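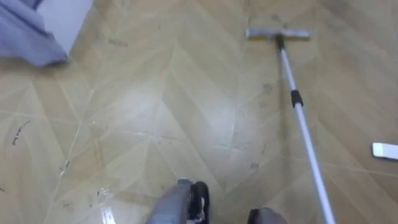

Bista on the hallway floor, squeegee task, Irside practice space.

Reading time: 4 minutes

From: Nicanor Ochoa
To: Irside Robotics Club list
Subject: Re: Floor task for the Jaramillo meet
Date: February 11, 2024

Benvinda wrote:

> Hi all, good session. I think we should enter the floor task at
> Jaramillo with the squeegee and drop the table-wiping entry. Bista
> did 12 runs and I scored 9 of them as complete. That puts us over
> the 70 percent line we set for ourselves in August. Sinan agrees
> the two-handed version looks better than anything we showed last
> year. The head camera view is attached. If there are no objections
> I will send in the form and we can stop arguing about tables.
>
> Benvinda

I have objections. Sorry.

First, what does "complete" mean here? I went through the score sheet and the rule written at the top is "head travels the full lane and returns." There is nothing in it about the floor. So a run where the squeegee goes out and comes back over a dark mark and leaves it exactly as it was counts the same as a run where the mark goes away. Look at the picture you attached. There's a black squiggle on the left and a couple of smudges near the pole, plus gray specks in a lot of places. I can't tell from one picture whether that was taken before a pass or after one, and my trouble is that the score sheet can't tell either.

Second, the glare. That floor is shiny and there is a big pale patch right in the middle of the view where the pattern washes out. If the camera can't see the seams there, I don't believe it can see dirt there. Krishnamoorthy said at the last meeting that the policy "learned to ignore it." Maybe. How would we know? All the training runs were in the same hallway, facing the same way. I would like to see it done with the lights off, or facing the other direction, before anybody uses the word learned.

Third, the planks. The herringbone seams run diagonally all the way up the floor, and I have a suspicion that Bista is lining itself up on them. The Jaramillo rules only say "hard indoor floor." Last year it was plain gray sheet flooring with no lines in it at all. Nayeli was there and can confirm. If we are following the V's without knowing it, we are going to find out in front of judges, and the entry fee is not refundable.

Fourth, and this is smaller, the long handle. I know everyone likes it. The head is a long way off from the grippers, and any wobble at the bottom gets bigger by the time it reaches the floor. Gostenus sells a shorter pole and the club already has one in the cabinet. I asked for a comparison in August and it got put on the list and stayed there.

I'm not saying pull out. I'm saying 9 out of 12 on a rule we wrote for our own convenience is not evidence of much. Here is what would change my mind:

- Put down marks ourselves, same kind, same places, every run. Dry erase on tape would do. Photograph before and after, from standing height.
- Somebody who did not train the thing does the scoring. I will do it if no one else wants to.
- At least 8 runs on a different floor. The cafeteria has plain tile. Sinan has the key on Sundays.
- Write down the failures. The three runs that did not count have no notes next to them, and those are the three I most want to read about.

On the table entry: yes, it's boring. It also got us points two years in a row, and we know what it does when it goes wrong. I would keep the form open on both until the cafeteria runs are done.

One question for Krishnamoorthy -- were the two grippers both doing work in those runs, or is one of them mostly along for the ride? The log shows the right one closed the whole time and the left one opening and closing a lot. If one hand is enough we should say so on the form.

Nicanor

---

Comments (3)

Sinan Kozan: I said it looked better. I did not say it cleaned better. Cafeteria is fine with me, but it has to be before 8 because they set up the chairs.

Nayeli Cervantes: Gray sheet flooring, confirmed, and very dull. The lighting was worse than ours too. I have tape and markers.

Benvinda Mota: Fine, I'll hold the form. But I want it noted that the table entry dropped the sponge on a judge's shoe, so "we know what it does" is doing a lot of work in that paragraph.

List questions: contact the Irside Robotics Club list owner | © 2024 Irside Robotics Club | Back to top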